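Retlow Equipment Library
Guidance for Borrowers
Cleaning and checking loan items before return

Last revised 12/23/20

Purpose of this guidance

The Retlow Equipment Library holds 3000 items for loan to households, clubs and schools in Retlow and Ustitz. Every item must come back clean, complete and fit to be lent again. The steps set out on this page apply to all items with a hard outer casing, including projectors, sewing machines, dehumidifiers, speakers and kitchen appliances. Separate guidance applies to tents and other fabric goods, and to ladders.

Borrowers should allow 45 minutes for the full procedure. Items returned in an unsuitable condition may attract a cleaning charge, as set out in the loan agreement.

What you will need

Two soft cloths, free from lint
A bowl of warm water with a small amount of washing-up liquid
A soft brush, such as an old toothbrush
Cotton buds
A dry towel large enough for the item to stand on
The packing list supplied with the item

Scouring pads, bleach, white spirit and nail varnish remover must not be used on any loan item. Kitchen sprays that contain alcohol cloud many clear covers and should also be avoided.

Step 1: Make the item safe

Switch the item off at the control and then at the wall, and take out the plug. Remove any batteries. Items that produce heat should be left to cool fully before handling. Water tanks, where fitted, should be emptied into a sink and left open to air.

Do not open any cover that is held by screws. Covers that open by hand, such as filter doors and battery doors, may be opened as the user leaflet describes. If the leaflet is missing, please ask the desk for a copy before you begin.

Step 2: Remove dust

Start at the top and work downwards with a dry cloth. Use the soft brush on vents, seams and around buttons. Brush away from any opening, so that dust is not pushed inside the casing. A vacuum cleaner may be used on its lowest setting with a brush attachment, except on speakers.

Filters that lift out should be tapped gently over a bin. Only those marked as washable may be rinsed, and they must be completely dry before they are refitted. In damp weather this can take until the following day, and borrowers are asked to plan for it.

Step 3: Wash the outer casing

Dip a cloth in the soapy water and wring it out until it no longer drips. Wipe the smooth surfaces in straight strokes. Rinse the cloth often. Go over the same surfaces with the second cloth, dampened with plain water, and dry them with the towel.

Sticky marks left by tape or price labels can be softened by resting a warm, damp cloth over them for a few minutes. Do not scrape them with a blade. The library's own number label must be left in place. If it has begun to lift, tell the desk and a new one will be printed.

Textured surfaces hold more dirt than smooth ones and require separate attention. Work a little soapy water into the pattern with the brush, using small circles, and wipe it away before it dries. Look at the item from below as well as from above, as lower edges are the part most often missed at inspection.

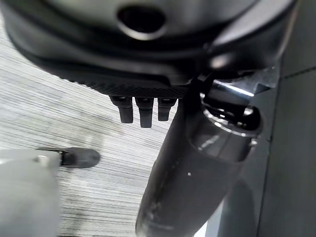

A moulded shell from below, with a cross-hatched edge strip and three small tabs.

Tabs, clips and hooks should be cleaned with a cotton bud and never bent back to reach behind them. Moulded plastic parts of this kind snap easily, and on most items they cannot be replaced separately. Where a tab already looks pale or cracked at its base, leave it alone and record it under Step 5.

Step 4: Clean leads and loose parts

Wipe each lead from the item end to the plug end with a barely damp cloth. Plugs themselves are to be wiped dry only. Check the whole length for cuts, flattened sections or bare wire. A damaged lead must not be taped over. Tie a knot of string loosely around the damaged place and bring it to the attention of the desk.

Loose metal parts such as sewing machine feet, mixer whisks and baking plates may be washed in the sink unless the packing list says otherwise. Dry them at once. Wooden parts should not be soaked.

Coil leads in wide loops and secure them with the fabric tie provided. Leads should not be wound tightly round the body of the item.

Step 5: Complete the condition slip

A condition slip is enclosed in the lid of each storage box. Please write in ink and complete every line. The slip asks for:

The library number of the item
Any part that is missing, worn or broken
Any fault noticed in use, even if it happened only once
The date of return
Your name and membership number

Borrowers are not charged for ordinary wear. Faults that are reported on the slip are dealt with by our repair partner, Kvaran, and the next borrower is informed if a loan has to be delayed. Faults that are not reported and are found later will be recorded against the most recent loan.

Step 6: Pack the item

Check each part against the packing list before it goes into the box. Place the heaviest part at the bottom and the leads in the side pocket, if there is one. Small parts belong in the clear bag. Do not add newspaper, which marks light-coloured casings.

Boxes must close without force. If the lid will not shut, take everything out and begin again with the list beside you. Boxes weighing more than you can comfortably lift should be left at the ground floor hatch, where staff will collect them from your vehicle on request.

Returning the item

Items may be returned to the Retlow desk or to the Pukari Road collection point in Ustitz. The collection point cannot accept anything with a water tank. A receipt is issued at both places and should be kept until the loan has been closed on your account, normally within five working days.

Late returns are handled under section 4 of the loan agreement. Extensions may be requested by telephone or at the desk, provided that the item has not been reserved by another member.

Training sessions

A short practical session on the care of loan items is held at Retlow each April and is open to all members without charge. It is led by Kasun Siriwardena, Workshop Supervisor. Clubs and schools wishing to book a group session should write to Chanida Kaewsai, Member Services, stating the number of people attending and the types of item they usually borrow.

Related guidance

Care of tents and fabric goods
Ladders: inspection before and after use
Charges and deposits
Reporting a lost item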